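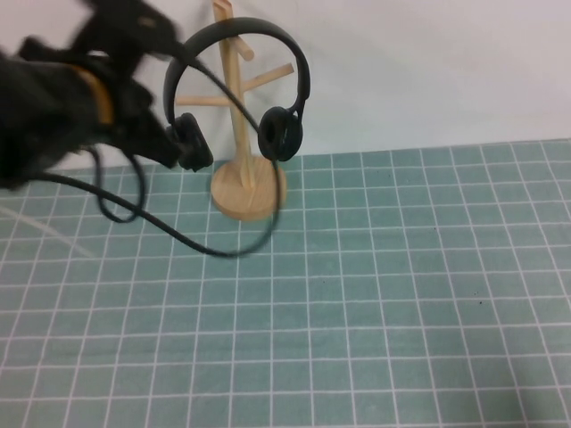 Headphone stand

A headphone stand is a small piece of desk furniture made to hold a pair of headphones when they are out of use. The simplest kind has a flat foot, an upright post and some sort of rest at the top, over which the headband is laid so that the two ear cups hang down on either side. Stands are sold for home desks, music rooms, studios, libraries and shops, and a good many are built at home from leftover wood. The word "hanger" is sometimes used for the same thing, though it more often means a hook that screws or clamps under the edge of a desk.

Background

For as long as people have worn headphones they have had to find somewhere to put them down, and for most of that time the answer was a nail, a drawer knob, the back of a chair or the nearest flat surface. Studios commonly kept a row of pegs by the door. The stand as a household object came along with the habit of keeping a good pair of over-ear headphones out on the desk all day, where they are picked up and put down many times and where a drawer soon becomes a nuisance.

Types

The post stand is the most familiar type. It has a single upright, which may rise from the middle of the foot or from the back of it, and it takes up very little room. With the upright in the middle, the post passes through the open space of the headband and the cups hang to either side of it. With the upright at the back, the rest reaches forward over the foot and the cups hang freely in front.

The arch stand follows the curve of the headband itself and supports it along a greater length. It is kind to soft padding but takes up more of the desk, and a narrow headband can look rather lost on it.

The bust or head form is shaped like a human head, plain or detailed, and is seen mostly in shops and at collectors' homes. It holds the cups apart at wearing width, and some owners dislike this for long storage, as it keeps the spring of the headband under constant tension.

Hooks and clamps, finally, leave the desktop entirely clear. They suit small desks very well, provided the owner remembers that they are there before swinging a knee under the desk.

Materials

Wood is a favorite for stands of the post type, being easy to shape and pleasant to have in view. Beech, birch, maple and ash give a pale stand, and walnut a dark one. The surface is usually sanded smooth and finished with oil or wax, and the rest at the top deserves the most care, for any roughness left there will be rubbed into the headband day after day. Metal stands can be made slimmer and are often weighted in the foot. Plastic and acrylic stands are light and cheap to make, and they tend to be helped by rubber pads underneath. Some makers glue a strip of felt, cork or leather along the rest, a nice touch that does need replacing now and then.

The Clerkgate pattern, a plain wooden post stand with a round-topped rest, is a popular first project in woodworking classes. It calls for 2 main pieces, the foot and the upright, and can be put together with a single glued joint. The Tollura, a folding stand that packs flat, is a more ambitious design along the same lines, and the Ozoliņš rest, named for the workshop where it was first made, has a shallow hollow that keeps a slippery headband from creeping forward.

Size and balance

Over-ear headphones are bulkier than they seem when they are on somebody's head, and a stand has to be tall enough for the cups to clear the foot even with the sliders pulled all the way out. The foot should reach far enough under the load that the stand won't tip when the headphones are lifted off in a hurry. A wide rest, curved gently along its top, spreads the weight over more of the padding. A thin bar or a sharp edge concentrates it in one spot, and may in time leave a dent in soft foam.

Placing the headphones

The usual way is to take hold of the headphones by the cups or by the sides of the headband, open them slightly, and lower the middle of the band onto the rest. It is worth taking a moment to see that the band is centered, for a pair hung to one side will lean, and one cup will sit lower than the other and perhaps press against the post. Most people get the knack of it within a day or so and after that hardly look.

The cable, where there is one, asks for a little more thought. Left to itself it will trail across the desk and find its way under a keyboard or around a mug. It can be gathered in loose loops and laid on the foot, hung over the rest beside the band, or held with a soft tie. Winding it tightly around the post is best avoided, as sharp bends are hard on the wires inside. Some stands have a notch or peg for the purpose.

The surface beneath

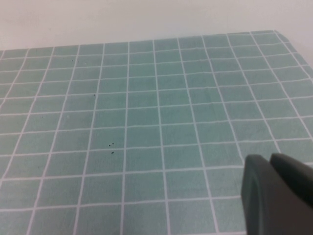 A stand will do its job on nearly any level surface, but what lies under it makes a surprising difference to how steady it feels. Bare polished desktops let a light stand slide, and a covering with some grip to it is often all the cure that's needed. Cloth is quiet and gentle on the furniture, though it should be smoothed out first, for even a shallow fold beneath one side of the foot can set a tall stand rocking. Covers printed with a grid are handy for anyone who likes the stand returned to the same place each time, and they make it easy to line up the foot squarely with the other things on the desk.

Care

Dust gathers on the rest and in the folds of the ear pads, and a soft dry cloth every week or two will keep both in good order. Wooden stands like a thin coat of wax once in a while, which should be left to dry fully before anything is hung on them again. Skin oils and hair products darken pale wood where the band touches it, and a light sanding followed by fresh finish will generally bring it back.

See also

Cable tie
Coat stand
Desk mat
Headphones

Last edited September 22, 2026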